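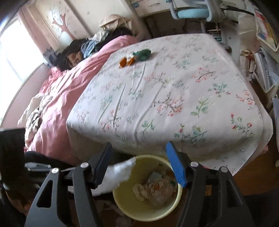 Unit 8: Introducing a Second Cat to a Resident Cat

Rosalie Wieser
May
3 min read

These notes cover the first weeks after a new cat enters a home that already has one. Feeding and litter were treated in Unit 7.

1. Separation

The new cat is kept in a closed room with its own food, water, litter box and hiding place. The resident cat keeps the rest of the house. Length of stay depends on behavior. A cat that eats normally, uses the box and comes forward when a person enters is ready for step 2.

2. Scent exchange

Rub a dry cloth on the cheeks of one cat and leave it near the food bowl of the other. Repeat daily with a fresh cloth. Hissing at the cloth is common at first. If a cat stops eating near it, move the cloth farther away.

3. Visual contact

Use a baby gate or a door held slightly open. Feed both cats at a distance where each will finish its meal. Shorten the distance over several meals. Staring, flattened ears or a low growl means the distance was cut too soon.

4. Shared space

Sessions are short and supervised. Do not hold either cat. End the session while both are calm. Keep a flat piece of cardboard ready to block a chase; hands should stay out of a fight.

Case for discussion

Egger, neutered male, resident. Vernel, spayed female, new. Vernel was let out on the first evening and Egger began spraying by the back door. The pair was separated and restarted at step 1. Identify which signs the owner should have logged and at which step each would appear.

Terms to know: redirected aggression, allogrooming, resource guarding.

Bring the completed log sheet to the next class.

Related
Unit 7: Litter Box Placement and Number
Unit 9: Cats and Dogs in One Household
Reading List: Stress Signs in Indoor Cats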